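Members' Forum > Benefits and Procedures > Mail-order refills

Subject: Change to the refill period

a_kravets
Posted 12/04/2010

Members are advised that the Masovton office has revised its procedure for mail-order refills. Requests for maintenance medication will now be accepted when 12 days of supply remain. The former limit was three days. The revised form is available at the front desk and must be signed by the member.

Arsen Kravets
Member Services, Masovton

hutau_branch
Thank you for the notice. Please confirm whether the change applies to the Hutau branch. Our copy of the form is dated June and still shows the old limit.

a_kravets
It applies to both branches. The June form should be discarded.

Cesach
I must register an objection. The earlier period is welcome, but the signature requirement is a burden on members who do not live near either office. My mother's last order was held nearly 12 days for want of a signature.
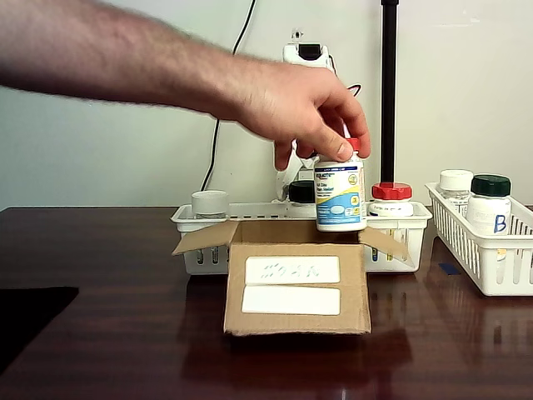

I would ask that the office accept a signed form by fax, as it did before the revision. Members should not have to make a trip for each refill.

Hnatiuk
I do not agree with the previous poster. A signed original protects the member. Under the fax arrangement I was twice sent a strength my doctor had discontinued, and the return took longer than any trip to the desk.

Cesach
With respect, that is an error in filling the order. A signature would not have prevented it.

Hnatiuk
It would have - the strength is written on the same page the member signs.

a_kravets
Both comments have been noted. One signed original may cover a full year of refills if box 3 is marked. Faxed forms remain suspended at this time.

hutau_branch
Box 3 on our copy reads "Change of address." Please send the current version.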